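4. Gas Discovery and Regional Bargaining Position

4.1 From resource estimate to leverage

The literature on energy and foreign policy often treats the announcement of an offshore find as a change in a state's bargaining position. We separate three points in time: the announcement, the final investment decision, and the first delivery of gas to the domestic grid. Only the third alters the physical import balance. The first two may still affect negotiations, provided that the supplier believes the field will be developed before the existing contracts expire.

The Zuvon field is a useful case for this purpose. The announcement in January came while two long-term import contracts were under review, and the government had already named Provora as operator. The published estimate covered a single well. No appraisal drilling had been carried out in the neighboring Salehi block, although several official statements referred to both areas as one resource.

4.2 Coding of official statements

We collected 200 statements issued by the foreign and energy ministries. Each was coded for its audience (domestic, supplier state, transit state, or other) and for whether it linked the discovery to a specific foreign policy demand. Statements that repeated an earlier text word for word were kept in the sample, because repetition is itself a signal to the other side. Disagreements between coders were settled by applying the stricter reading, under which a link must be stated and cannot be inferred from context.

Under this rule, 41 statements contain a link. Of these, 23 concern the price terms of the existing contracts and 9 concern transit fees on the Zisus pipeline. The remainder refer to maritime boundaries. Claims about regional leadership, which dominated press coverage, appear mostly in statements addressed to domestic audiences and rarely meet the coding rule.

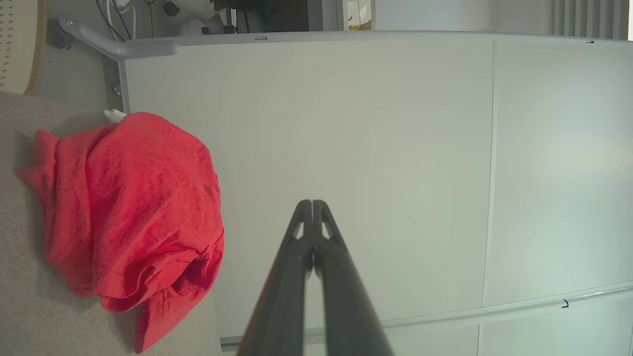 Figure 4. See Section 4.2.

The distribution has two implications for the argument in Section 2. First, the demands attached to the discovery were narrow and commercial. They could have been met by a supplier without any change in its wider policy toward the region. Second, the demands on transit fees were directed at a state that had no stake in the field and little reason to treat its development as a threat. We therefore expect weaker results on transit than on price.

4.3 Limits of the measure

Statements are a partial record. Demands made in closed talks do not enter the sample, and a government may avoid public linkage when it expects to succeed in private. The measure also gives equal weight to a minister's speech and a ministry press note. Weighting by rank of speaker would raise the share of boundary claims, as these were made mainly at the ministerial level. We return to this problem in Section 5, where the coded statements are compared with the revised contract terms.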